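Workshop Tips: Good Habits Around Small Robot Arms

Updated Jul 23, 2024

Many of you wrote after the last page about drill presses and asked for the same kind of tips for the table-top arms. I keep two of them on one bench, and I share the workshop with Didier Picard, who is stricter than me. Most of the rules below are his. I only wrote them in a friendlier way.

Mark the reach before you switch on. Move each arm by hand, with the power off, as far as it will go in every direction, and put tape on the floor a good step outside of that. When the arms are powered, feet stay behind the tape. Visitors understand a line on the floor much better than a sign on the wall.

Fix the bases to the table, never to a loose board. A clamp can be enough for a light arm, but check it every morning. Marcelle Texier uses bolts and a drop of thread glue, and she makes a pen mark over the bolt and the wood. If the two halves of the mark do not meet anymore, the bolt has turned.

Leave slack in the cables, but not so much that a loop can catch on the work. Stretch the arm fully, look at the tightest place, and add two fingers of length there. Cables on the floor are another question. I had mine in a heap for a whole winter and I stepped in it more than once. Now I try to bring them to one side, and where people walk they go under a rubber cover.
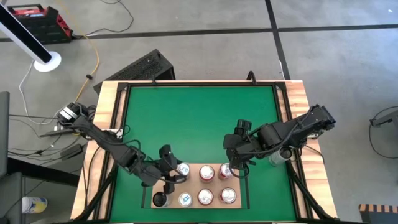

Practice with things that cost nothing to drop. Empty drink cans are very good for this: light, all the same shape, and easy to find again. Rinse them first and let them dry upside down, or you will have sticky fingers on the gripper and wasps in October. Full cans should wait until the program has run 100 times without a stop. Keep to 500 grams at the most for the first weeks, whatever the seller's page promises.

When something falls over, do not reach in. This is the rule people break the most, me included. The hand goes by itself! Press stop, wait until both arms are still, then pick up the piece. Didier wants also the power off at the switch, and for children or guests I agree with him.

Where two arms share one tray, give each its own side and write it down. Only one may cross the middle at a time. Xinyi Yin sent me a nice trick: she runs the new program at the slowest speed with the tray taken away, and watches only the elbows. Everybody looks at the grippers, she says, and the elbows are what hit.

Keep the stop button where you stand, and test it each day before the first run. Mine is a Courtois with a big mushroom head, screwed to the wall at hip height. I tried a Gendow on a long cord but it was always under some paper.

Wipe the table surface with a damp cloth, not a wet one, and do it with the power off. A matte surface is kinder if you use a camera, as shiny ones give reflections. For oil spots on wood, Rupert Oberholzer recommends baking soda paste, left for one night. I have not tried it on a finished border, so test a corner first.

Next time: how to store grippers and spare screws - and what to do with the labels that come off.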